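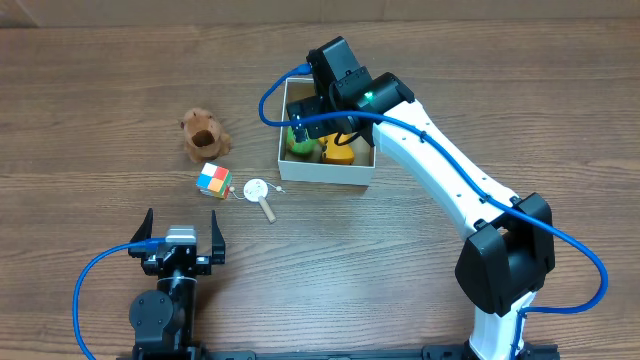
Wednesday, late afternoon

Okay, purchasing list, round two. Nazanin wants numbers from me before she goes to talk to Prundmont about the May order, and I keep having opinions in the hallway and not writing any of them down, so I'm writing them down.

Started with the cables. I want spares for every blue cable on the bench and I want them longer (a hand's width would do it). The loop at the wrist is the one I worry about. When the arm reaches across to the box it has to go somewhere, and the little black clips on the upper link are only holding it from that point on. Ngau sells the same connector in two lengths and the longer one costs barely any more. Put down 4 of the long ones. Also a bag of clips! We lose clips like socks.

Grippers next, and this is where the money is. I've gone back and forth on it all week. Options as I see them:

- Keep the fingers we have and buy a spare pair. Cheap, quick, dull.
- Murnovetti soft fingertips, the slip-on kind. Quote came in at 300 for a set, which made me say a word out loud. They'd help with the plush stuff, I think, and with anything round.
- Wait for Drultus to answer my email about a trial set. Sent it twice now.

I lean toward the spare pair now and the soft tips later if Drultus goes quiet. Nazanin leans the other way and says we'll only end up buying twice. She may be right, she usually is about money. Asked her to write her side in here too so it isn't just me going on.

Toys and props. I know this sounds silly as a budget line but it really does need one. The capybara (I'm calling it a capybara, argue with me later) is good because it's soft and lopsided, and the cube is good because it's hard and every face looks different, and the little paper drum is my favorite because the beads swing and make the whole pick a pain. I'd like doubles of all three so a ripped drum doesn't hold up a week. Roughly 20 bucks should cover the lot if I go to the discount place by the station. White boxes too, same size as the one we've got. Flat-packed, they take no room.

Not buying: a new table. I priced one, felt very grown up about it, and then remembered the rail fits this one fine and I'd have to redo every hole. Struck off.

Still don't know:
- whether shipping from Ngau is per item or per order (call them, don't email)
- if a spare joint module belongs on this list or on the repair money. I'd say repair. Put it on neither until Nazanin picks.
- lead time on the Murnovetti tips. The quote just says "standard," whatever that means.

Oh, and a power strip with the switch on our side of the table, please, I'm tired of crawling. Two of them if there's anything left over.

Nazanin, the sheet is in the shared folder under "bench order 2." The yellow cells are guesses. Don't send it to Prundmont with the yellow still in it, I'll clear those once I've been on the phone.

Last updated: Wednesday, 5:40 pm

Recent entries
Bench order, first try (too expensive)
Phone notes: Ngau, cable lengths
Where the hex keys live now
Drultus trial set, email drafts
Prop shelf: what's worn out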